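Posting to fewer places

I ran the social accounts for Jolley the same way through most of October: every post went to every network. It ate my mornings and brought in almost no replies.

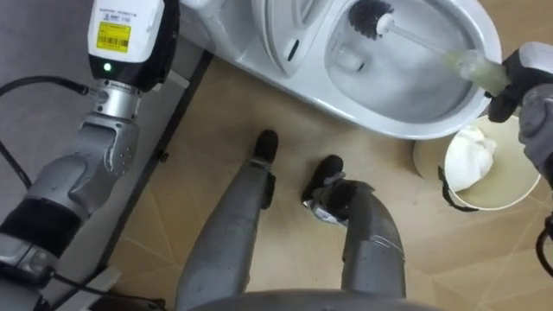

What I changed

I cut back to one network and a short email. The list has 193 people on it.
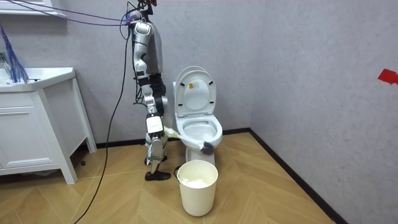 Beside the toilet, sponge or cloth in hand.

Ubaldo Pellegrini told me to stop writing for 200 strangers and answer the 17 customers who do write back — so I now spend

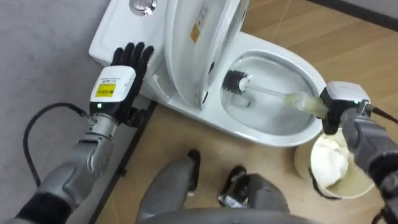 30 minutes a day on replies and leave the scheduler alone.

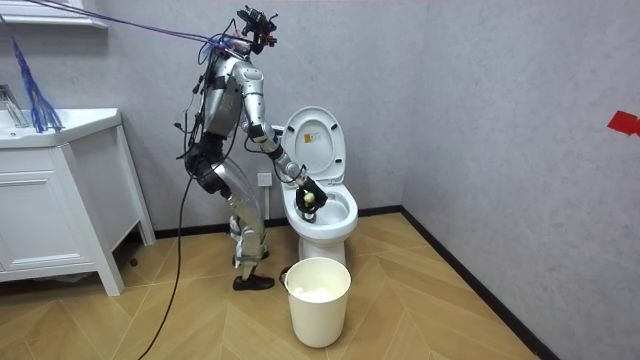
Next I want to fix our captions, which are too long. For a picture like the silver robot reaching into a toilet bowl, one line is enough.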